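Speaker notes: passport limits and the people they catch
30 August 2026
By Jolanta Kozłowski
3 min read

1. Opening

Start with the notice itself. In February the foreign ministry in Meretberg stopped its citizens from using their passports to enter Tivomcombe. Read the first paragraph aloud, slowly. Most of the room will know the headline and won't have seen the text.

Say early that I am speaking about the rule and how it works. I have no inside view of the talks between the two governments.

2. What the rule covers

It covers travel to Tivomcombe and travel through it. A two-hour layover counts. The passport stays valid everywhere else.

People with a second passport will ask if they can use that one. The notice is silent on this. Don't guess.

3. Who can still go

Reporters, aid workers and people with close family there can apply for a single-trip permit. The fee is 50 and the form runs to 39 questions. Forms go in by mail only.

Last count I was given: 2000 applications, 44 permits issued. Pause here. Ask for a show of hands from anyone who has applied.

4. The Poon crossing

Poon is the only road crossing between the two. Truck drivers used it daily before the notice. Skomirent, the freight firm, now sends its loads the long way by rail, and the drivers I spoke to have lost shifts. Keep this part short if we started late. 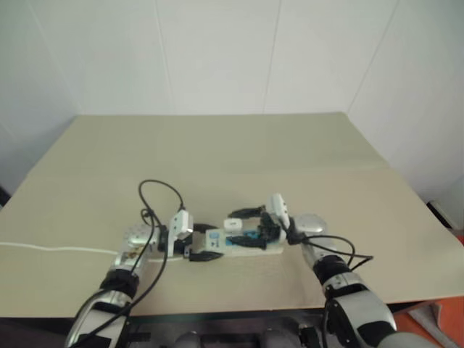
5. What to watch

The order runs for one year and can be renewed without a vote. Two members of parliament want a hearing first. The ministry has not answered them.

Other governments in the region have kept to travel advice and left the choice to the traveler.

6. Questions

Likely ones: insurance, students already over there, refunds on flights. Students may finish the term but can't go back in after a visit home. For refunds, send people to their airline. Leave the permit forms on the table by the door.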